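How to Look Up an Object in the Town Museum Records

Most of the older items in the Rurila town collection were entered by hand in accession books. The books have never been typed up, so a search takes a little patience.

1. Start with the card drawer by the reading room door. Cards are filed by donor's last name. If you only know what the object is, use the blue subject cards in drawer 4.

2. Copy down the accession number. The first part is the year of the gift, and the second part is the order in which it came in.

3. Ask at the desk for the book covering that year. There are 12 books in all. Book 3 has water damage and can be seen only as a photocopy.

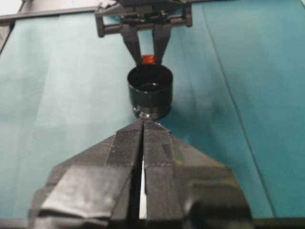 A small black cup upright on a teal tabletop, with a small red object behind it.

4. Read the whole entry, including the margin. Nilmini Jayasinghe added notes there when she checked the Helmy family gifts against the donor letters, and some dates were corrected.

5. Check the newspaper index for the same year. Large gifts, such as the Prikon mill bell, were usually reported within a month or two.

If the number on an object is worn off, fill out form 27 and leave it at the desk. Use pencil only in the reading room.

Last updated: 01/06/2020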